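Losorness Home Forum > Kitchens > Storage and Organizing
Thread: Is one junk drawer really so bad?
17 replies, 347 views

ladomer_dan
2024-05-28
My sister wants me to buy a $20 set of drawer dividers. I don't buy it. You end up with the same junk in smaller boxes. Everything that lands on my counter gets swept into the top drawer and I find it again when I need it. Current state:
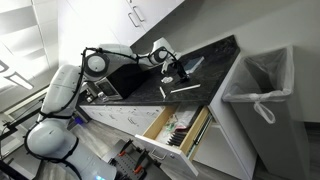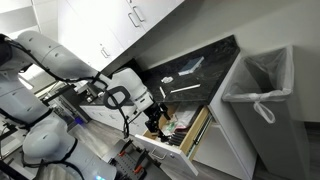 She says plastic bags and small black stuff don't belong in the same drawer. Says who? I open it, I dig, I'm done. Convince me.

pantrymoth
You say you find things again. How long does it take? I had dividers from February on and they did help, but only after I threw out half the bags.

ladomer_dan
So the throwing out helped, and the dividers got the credit.

Murali Lobo
Partly agree with Dan. Dividers slide around in a deep drawer unless they fit edge to edge. But bags are the worst thing to keep in there. They puff up and catch at the back when you shut it. Move them and see if you still have a problem.

bakilana502
Disagree with both of you. A drawer right under the counter is the best spot in the kitchen and you're using it for leftovers. And the tissue and the white sticks up top, are those waiting their turn?

ladomer_dan
Tissue goes in the trash. Sticks I might need.

bakilana502
For what?

ladomer_dan
Don't know yet.

pantrymoth
That's how mine filled up too.

Murali Lobo
Take the bags out for a week before you spend anything. I still doubt the dividers are worth it.

ladomer_dan
Fine, bags come out tonight. Not telling my sister.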